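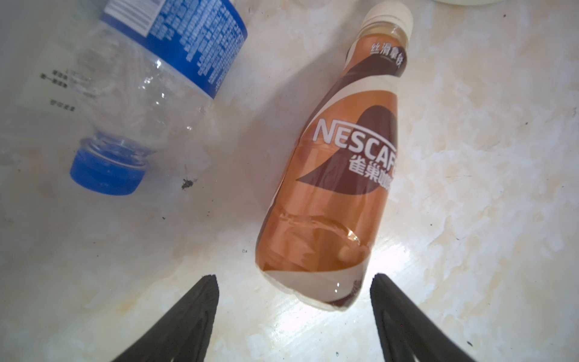
4.3 Recording a pick-and-place task by hand guiding

This section covers recording demonstrations with the Tanduten arm in hand-guided mode. For recording with the remote handset, see 4.4. The steps assume that the wrist camera has been calibrated (3.2) and that the Ekach recorder is running on the host computer.

Before you start

Clear the area within reach of the arm of anything that is not part of the task. Bottles, boxes and other task objects may stand or lie in any position that the gripper can reach from above. Include objects you do not want picked up. A set recorded with only the target on the table usually gives a policy that closes on the first object it meets.

Check the wrist view in the recorder window. Both fingertips must be visible at the lower edge of the view when the gripper is open. If only one shows, the camera bracket has rotated; loosen the two bracket screws, straighten the camera and repeat 3.2.

CAUTION: In hand-guided mode the arm holds its own weight but not yours. Do not lean on it. Keep fingers out of the space between the gripper tips at all times, including when the gripper is idle.

Recording a demonstration

1. Turn the mode switch to GUIDE. The ring light on the wrist changes from white to green.

2. In the recorder, choose New Set and enter a task name. Use the same wording for every set of the same task. "Pick up the coffee bottle" and "grab the coffee" are stored as different tasks.

3. Hold the arm by the grip ring with one hand. Place the other hand on the trigger block. Do not hold the arm by the camera or its cable.

4. Move the arm to the start pose shown on the recorder screen. The pose indicator turns solid when the arm is within 15 mm.

5. Press the trigger block once. Recording begins after a short tone.

6. Guide the gripper toward the target at a steady speed. Approach from above, with one finger on each side of the object. For a bottle lying on its side, turn the wrist so that the fingers close across the body and not along it.

7. Squeeze the trigger block to close the gripper. Hold still until the force bar stops rising.

8. Lift the object, carry it to the goal area, lower it until it touches, and release the trigger block.

9. Return to the start pose and press the trigger block once to stop.

10. Press Keep or Discard. Discard any demonstration in which the object slipped, the arm touched the table, or your hand entered the wrist view.

Move the objects between demonstrations. Change the angle of the target as well as its position, and swap the order of the other objects from time to time. A set of 68 kept demonstrations is enough for a single rigid object on a plain surface. Plan on more for mixed containers.

Notes on bottles

Thin-walled bottles deform under the default grip force. Set Grip Limit to 2 for empty water bottles and leave it at the default for full ones. If a set contains both, use the lower setting throughout and reduce lifting speed.

Clear plastic is difficult for the depth channel. The recorder may report "low depth confidence" while the fingers are near a transparent bottle. The warning does not stop the recording, and the demonstration can be kept if the color view is sharp.

Polished surfaces reflect overhead lights into the wrist camera. Some glare is acceptable. If the glare hides the edge of the target during the approach, move the lamp or shift the work area; do not lower the camera exposure, as this affects every set recorded afterward.

Printed labels do not need to be removed or turned to face the camera. Vary which side faces up.

Checking a set

Open the set in the Zaidi viewer and play each demonstration at double speed. Look for pauses in the approach, which the policy will copy. Trim pauses at the start and end with the Trim handles. Pauses in the middle cannot be trimmed, and the demonstration must be recorded again.

Error 386 during playback means that the joint log and the camera log differ in length. Close the viewer, run Repair Set from the recorder menu, and reopen the set. If the error returns, discard the affected demonstration.

Section maintained by Danish Virk, Dondness documentation. Last revised in June.

Next: 4.4 Recording with the remote handset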